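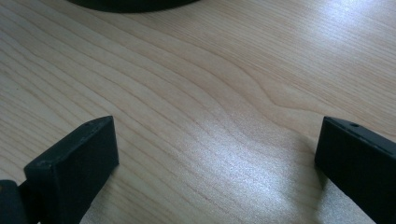 Dodari, 2024-06-16

Home Diary Build Log Parts Older Newer

Both fingers are on! I got up way too early for a Sunday, put the coffee on and went straight to the gripper, and by lunch I had two black blocks facing each other over the table with a nice wide gap between them. I could have looked at that all morning (I pretty much did).

The left one fought me. The bracket behind it kept creeping when I tightened the screw, so I took it off, filed the slot a hair and tried again. Third go was the good one. The faces are a little scuffed from all the handling, which I like, it makes the thing look like a tool.

Opened and closed it by hand 15 times, then let the Kuver board do it at speed 5. So smooth! At 118 it chattered and I shut it down fast. I think the spring is too stiff. Kumiko Kamata has a softer one left over from her Kaneko arm and says I can have it if I bring back her small clamps, fair enough.

The glare off the tabletop is terrible near midday. If I ever get the camera part working I'll need a mat, or a curtain, or to work at night like a normal person.

Still to do: rubber pads for the inner faces, shorter screws, tidy the wiring. I want it picking up a spool by August.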